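# Kurnevbridge café gets its tables back

Well, I had my first pot of tea at the riverside café in Kurnevbridge since the spring, and I'm pleased to say the cheese scones have survived the move. The place opened again at eight in the morning, and by the time I'd found a seat there was a queue back to the bike racks! 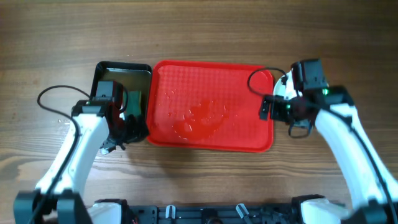 One regular told me she'd been making do with the machine at Tromden station for months and wasn't going to miss it, although she did think the new opening hours were a bit mean, with the doors shutting at four when the last walkers come down off the hill at five.

I'm with her on that. The old place stayed open until six in summer, and I've spent many a wet afternoon in there waiting for the Tromden bus (the one that's meant to come at twenty past). The new hours are only for July, though, and the notice by the till says they'll look at them again once they've got more people to work the late shift.

If you missed all this, the café closed in March when the river came up through the floor. The flood took out the kitchen, the back store and most of the wiring, and for a while it looked as if the building might go to a letting agent instead. Then a group in the village started selling shares at £33 each, and 160 people bought at least one. I bought two, so I suppose I now own a very small bit of a dishwasher.

The building work was done by Gourlay, the same firm that did the chapel roof, and they've raised the kitchen floor by 200 millimetres. You notice the step if you're carrying a tray, believe me. The sockets are all halfway up the walls now too, and the door to the river path has a slot on each side for a flood board.

Inside there's room for fewer people than before, which is a shame on a busy morning, but the window seats are still there and so is the shelf of jigsaws with bits missing. Coffee comes from Rudberg, the roaster up the valley, and it's a good deal stronger than the old stuff. I had one after my tea and was still wide awake at midnight.

Prices have gone up a little. A scone with butter is now £2.80 and the soup is a pound dearer than it was, but you do get proper bread with it. I counted myself lucky to get the last cheese one, and the man behind me had to have fruit.

Some 300 people came through the door on the first day, according to the board outside, and the soup had run out by one. Dogs are allowed in the front half only. Shareholders get their first meeting in the upstairs room at the end of the month, at seven in the evening, and the question of the late opening is on the list.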